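Cracking on the fold, dark menu covers

Forum > Finishing > Creasing and folding

isauro_c
Good afternoon to all. I have a small print shop in Cárdenas and I do mostly menus, wedding stationery and some leaflets. Please excuse my English, I read this forum for a long time but I write rarely.

My problem is the following. A restaurant ordered 700 folded menus, one fold in the middle, with a full dark green on the outside. Digital print, toner, on Jemurico silk, the heavy one. I crease on a manual machine, the Drurkik, and then I fold by hand with a bone folder. On the inside the fold is perfect. On the outside the green breaks along the fold and a white line appears. Not on all the sheets, but on enough that I cannot deliver them.

I have already tried to crease deeper, and then to crease from the other side. Deeper made it worse. From the other side was a little better, but the line is still there if you hold the menu near a window.

Is it the paper, the machine or me? The customer wants them on Thursday.

Isauro Cuevas

tollgate
First question, which way is the grain? If the fold goes across the grain on heavy stock it will crack whatever you do with the machine. Tear a scrap piece in both directions. The straight tear is with the grain.

isauro_c
Thank you. I have made the tear now. I think the fold goes across. I bought the sheets already cut to SRA3 and on the packet it says long grain, and my menu is A4 folded to A5, two on a sheet. I did not think of the direction when I made the imposition, I only thought how to fit two.

tollgate
Then you have your answer. Two A4 side by side on SRA3 have their long edge parallel to the short edge of the sheet... wait, I must draw this. Yes. The A4 pages lie with the long side across the sheet. You fold A4 to A5 in the middle of the long side, so the fold line is parallel to the long edge of the SRA3. Then long grain would be correct for you, and not across.

isauro_c
I drew it also and I get the same as you. But the tear was not straight! Maybe the label on the packet is wrong, or I have mixed two packets. I have bought once from Lovside and once from another supplier, and the wrappers are in the bin already.

hemlock_bindery
Do not trust the tear test on coated paper, the coating can make it tear in a strange way. Cut two strips of the same size, one in each direction, and hold them together at one end. The one that droops more is cut across the grain. Or wet one side of a small square with a sponge and see how it curls, the axis of the curl is the grain.

For the rest I do not agree that grain alone is guilty. I fold dark solids across the grain every week when the customer insists on a format. With the right channel width it holds.

tollgate
With litho ink, maybe. With toner, no. Toner sits on top of the coating like a skin, it does not go in. The skin has to stretch at the outside of the fold and it cannot.

hemlock_bindery
With toner too. I do it with toner. The channel has to be wider than people think. Most manual machines come with one narrow channel fitted for thin paper and the owner never changes it. Isauro, which one is on your Drurkik? There should be 3 of them in the box, marked on the end.

isauro_c
I did not know that they come off. I have found the other two in the drawer with the spare blades, in the plastic bag. The narrow one was fitted, you are right.

I made the test with the strips as well. It is short grain. So the packet is indeed not what the label says, or it is from the other supplier.

So now I have both faults together, the wrong grain and the narrow channel.

pilar_prints
I had the same with a dark blue invitation last February and in the end I laminated it. Matt laminate on the outside only, then crease, then fold. The film holds the toner together. It costs more and it takes one day, but there was no white line at all. If the customer pays for a menu that will be in greasy hands every evening, a laminate is a good idea for him as well.

tollgate
One side laminate on a folded piece will curl, you should mention this.

pilar_prints
Mine did not curl very much. I kept them flat under weight during the night. But yes, it can happen, and more in a damp room.

isauro_c
The customer does not want laminate, I have asked him this morning. He had laminated menus before and he says they look like a cheap place. I do not share his opinion but it is his restaurant.

I have changed to the widest channel and creased 34 sheets from the ones I had left. The bump of the crease is on the inside of the fold, as hemlock_bindery writes in another thread. The result is much better. With the normal light of the shop I do not see the line. With the window I see it on a few, very thin.

tollgate
"On a few" is still a reprint in my shop. I would order the correct grain and print again. You will lose money one time, but the customer will come back.

hemlock_bindery
For a menu? Nobody will hold it against a window. I would try the middle channel also, before buying any paper. The widest can be too loose and then the fold wanders. And let the sheets rest after printing. When they come out of the machine they are very dry from the fuser and they crack more easily. Leave them open in the room until the next day if you have the time.

isauro_c
The resting is a good point. I printed at five in the afternoon and creased at six.

My plan is now this. I keep the ones which are good, I sort out the bad ones, and I print 80 new on paper with the grain checked by me. I will rest them overnight and crease with the middle channel, and if the fold wanders I go back to the wide one. I have written also to Lovside about the label, in case it is their packet, but they have not answered yet.

One more thing I would like to ask. When you fold after creasing, do you fold all immediately, or do you leave them flat and fold when everything is creased? I have always folded immediately, one by one, and it is slow.

pilar_prints
I crease all, then fold all. It goes quicker and the hand finds a rhythm. Fold away from the bump side the first time and you will have wasted one, so mark the top of the pile with a pencil.

tollgate
Pilar, you mean fold towards the bump. The bump goes inside.

pilar_prints
Yes, towards the bump is correct, away is the mistake. I wrote it in a confusing manner, sorry.

isauro_c
I understood it well, thank you both. I will crease all and then fold all. For the next order I have changed my job ticket, there is now a line for the grain and a line for the channel, and I must fill in both before I print. I will write again when the customer has received them.
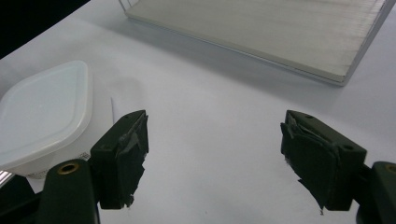 hemlock_bindery
Add a line for the time of printing to that ticket too, so you can see if the sheets have rested. And please tell us what Lovside answers about the label. I buy the same Jemurico silk and I have never checked a packet of it.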